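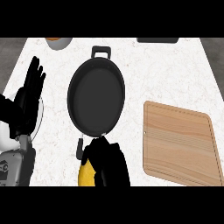 Can Clumix grout go over a porcelain tile that wasn't sealed first? It can, as long as the tile is glazed; the unglazed ones want a coat of sealer before you start or the dark colors will stain.

Okay, on to Barry's message from July:

> We're down to two ranges for the hallway, Scanlon in the matte gray or the Dorkmont stone look. Dorkmont quoted 2180 for the lot, delivered. Has anyone laid either one?
> Barry Goodall

Barry, I put the Scanlon down in my mudroom and I love it! It's a bit slippery in socks (my dog would agree), but it cleans up with plain water and the edges were nice and straight. I used a 3 mm joint, and I'd go the same again. Never tried the Dorkmont, sorry.

One more thing - ask for all your boxes from the same batch. My last two didn't match and Coriver took weeks to swap them. Let us know which one you pick!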